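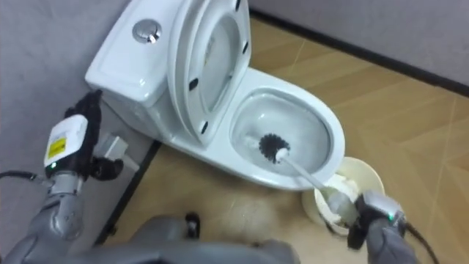 Officials' restroom, lid raised, push-button flush on tank.

Florunum Arena, Stirkville
Pre-Game Safety Inspection – Basketball, Main Court
Date of inspection: Mon 15 June
Inspected by: İlker Polat
Reviewed by: Rizwan Ranasinghe
Event: Khan Summer League, opening doubleheader
Configuration: single court, lower bowl and north balcony open
Permitted capacity in this configuration: 3,000
Expected attendance: 2,000

Ratings: OK = no action. M = monitor, recheck before next event. R = repair before doors. N/A = not in use for this configuration.

1. PLAYING SURFACE

1.1 Panel joints flush, no lifted edges – OK
Walked lengthwise and crosswise in socks and again in court shoes. No movement at the joints repaired in May.

1.2 Dead spots – M
Low rebound on the west side near the left elbow of the free throw line. Ball drop test repeated three times with the same result. Within tolerance for league play. Subfloor pad to be checked when the floor is next lifted.

1.3 Surface clean and dry, dust mopped – OK
To be mopped again between games. Second crew needs to use the wide mop, the narrow one leaves streaks along the baseline.

1.4 Line tape and temporary markings – R
Coaching box tape peeling at the visitors' end. Old adhesive left under it from the volleyball event. Scrape and replace, do not tape over. Done 2:15 p.m., RR.

1.5 Floor logos and decals, slip check – M
The Grenasent decal at center court has less grip than the bare floor when damp. Acceptable when dry. Floor wipers told to treat it as a priority area during timeouts.

2. GOALS AND BACKBOARDS

2.1 Rim height, both ends – OK
Measured at front and both sides of each rim.

2.2 Breakaway rim release and reset – OK
East rim resets a little slower than west. Both return to level.

2.3 Backboard glass, chips or cracks – OK

2.4 Lower edge padding secure – R
East backboard, bottom left corner, padding loose at the last two fasteners. Refastened and pulled by hand. Recheck at halftime of game one.

2.5 Base padding on portable units, full coverage to 7 feet – OK
Strap on the east unit is frayed but holding. Replacement strap requested.

2.6 Ballast and floor anchors – OK
Anchor covers in place. One cover is from the old set and sits slightly proud; it is behind the padding and outside the run-off area.

2.7 Nets – OK
Spare nets at the scorer's table, left drawer.

3. RUN-OFF AND SIDELINES

3.1 Clear distance behind baselines – R
Photographers' stools had been set inside the marked line at the west end. Moved back. The marked line is the limit for feet and equipment as well as stools. Event staff to enforce.

3.2 Scorer's table padded on court side – OK

3.3 Cables taped or in ramps – R
Shot clock cable at the east end was crossing the walkway with no ramp. Ramp fitted. Ramp edges taped in yellow.

3.4 Team benches stable, nothing stored underneath – OK
Bottle crates go behind the benches. Visiting teams tend to push them under the chairs, so ask once on arrival.

3.5 Advertising boards, no exposed corners – M
Third board from the home bench has a split in the corner foam. Taped for today.

4. CLOCKS, HORNS AND LIGHTING

4.1 Game clock and both shot clocks synchronized – OK

4.2 Horn audible at both baselines – OK
Tested with the music system running at event level.

4.3 Backboard light strips – OK

4.4 Court lighting, all fixtures on – M
One fixture over the north sideline flickers for several minutes after a cold start. Turn the court lights on at least 40 minutes before warm-ups.

4.5 Emergency lighting, changeover test – OK
Stair lights on the north balcony came on with the rest. This was an open item on the last sheet and is now closed.

5. LOCKER ROOMS AND OFFICIALS' AREA

5.1 Floors free of trip hazards – OK

5.2 Shower mats in place, drains clear – M
Drain in locker room B is slow. Snaked in May, slow again. Plumber to look at the trap this time.

5.3 Restroom fixtures secure and working – OK
Fixtures checked in both locker rooms and the officials' area.

5.4 Officials' door locks from inside and opens without a key – OK

5.5 Bench seating and hooks – R
One hook in locker room A had a bent tip at eye level. Removed. Screw holes filled.

6. SPECTATOR AREAS

6.1 Lower bowl seating, rows locked – OK
Retractable section 4 needed a second attempt before the lock engaged. Indicator shows green. Operator to confirm by hand each time, not by the indicator alone.

6.2 Handrails and aisle nosing – M
Nosing strip loose on one step of aisle C, north balcony. Refixed with screws. Watch for movement after the event.

6.3 Exits unlocked and unobstructed – OK
All exits opened from the inside. Merchandise table moved away from the southeast doors. Vendor informed in writing.

6.4 Accessible seating platform – OK

7. MEDICAL

7.1 AED on site, battery and pads in date – OK

7.2 Stretcher route from court to ambulance bay – R
Route was blocked by folded volleyball standards in the service corridor. Standards moved to the equipment cage. Corridor walked with the stretcher at 3:05 p.m. Clear.

7.3 Ice, blood kit, spare towels at table – OK

7.4 Radio check, medical to floor manager – OK
Channel 2 has interference near the loading dock. Use channel 5.

REVIEWER COMMENTS (RR)

All R items closed before doors. M items carried to the next sheet.

Item 3.1 has been on the last three sheets. I suggest painting the limit on the removable border panels, as tape is being lifted during cleaning.

Item 1.2: please note the panel numbers next time so the floor crew can find the spot without repeating the test.

Item 2.5: strap order placed with the usual supplier, two units, so that we hold a spare.

Cleared for play: yes
Signed: İ. Polat / R. Ranasinghe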